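News from the Mallgate workshop: cell 2 gets its summer overhaul

If you walked past the recycling hall at Mallgate in the last few weeks and wondered why the small cell by the window was standing still with its covers off, the answer is a happy one. Cell 2, the robot that takes old desktop computers apart, has had its first proper overhaul, and we are very pleased with how it has come out!

For anyone new to the Residlow project, the cell's job is to reach into an opened computer case and lift out the parts worth keeping: processors, memory, the odd cable that would otherwise get in the way. The side panels come off by hand at the bench next door, then the case goes into the fixture and the arm takes over. By the time we stopped it for the overhaul it had worked through 3,634 cases, and the wear was beginning to show.

Bereket Tilahun led the work and kept a log as he went, so most of what follows is borrowed from his notes (with the swearing taken out).

The fingers came first. The old tips had rounded over at the corners, and a processor is a thin, flat, slippery thing to pick up by its edges. When the tips are worn, the grip creeps upwards as it closes and the part can tilt on its way out of the socket. We had a new pair made by Brondum with a slightly deeper step at the end, and they went on with fresh screws and a drop of thread lock. Bereket checked that they met squarely by closing them on a strip of paper and tugging it from both sides, a trick he swears by. It took four goes with the shims to get it right.

Next was the wrist camera. Dust is the great enemy in our hall, and a fine grey film had settled on the inside of the lens cover, where wiping the outside does no good at all. The cover has been swapped and there is now a thin foam seal behind it. With the camera back on its bracket we had to redo the calibration, which means showing it the dotted plate from a long list of angles and then having the arm touch a set of pins. The first run was out by more than we liked. One of the bracket screws had been nipped up before the bracket was sitting flat, so it all came off again and we started over. The second run was lovely.

Then the cable run along the forearm. The sleeve had rubbed through near the elbow, and although the wires inside were sound, it was only a matter of time. There is a new sleeve from Chiriac, a bit wider, with a proper loop of slack so that it no longer pulls tight when the arm turns right over to reach the back of a case. If you are looking after one of these cells yourself, do have a look at that spot. Move the joint through its full travel by hand guiding and watch the sleeve the whole way, both directions.

The part I enjoyed most was the teaching. Computer cases are a muddle inside, and the power supply often hangs out over the board just where the gripper would like to go. The old approach path came in straight from above and had to be corrected again and again. The new one comes in low from the open side, stops short, takes a picture, and only then moves in to the socket. Bereket spent two long afternoons nudging it along on slow speed with his thumb on the stop button, and I could happily have watched all day. We have also marked the overhanging metal as a keep-out area with a bit more margin than before.

Total bill for parts: 710 pounds, with the fingers the biggest item. The log is in the green folder by the cell, and there's a copy on the shared drive too. Please write in it. Even "cleaned lens, all fine" is useful.

From now on the lens cover gets a wipe at every shift change, and the finger tips get the paper test every 280 cases. The next full check is planned for September, and anyone who would like to learn the calibration routine is very welcome to join in. Put your name on the sheet at the bench - there are still places, and Bereket brings good biscuits. 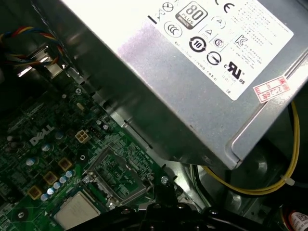 Cell 2's gripper at work in a Dell desktop, with the power supply above and a processor resting on the board beside the socket.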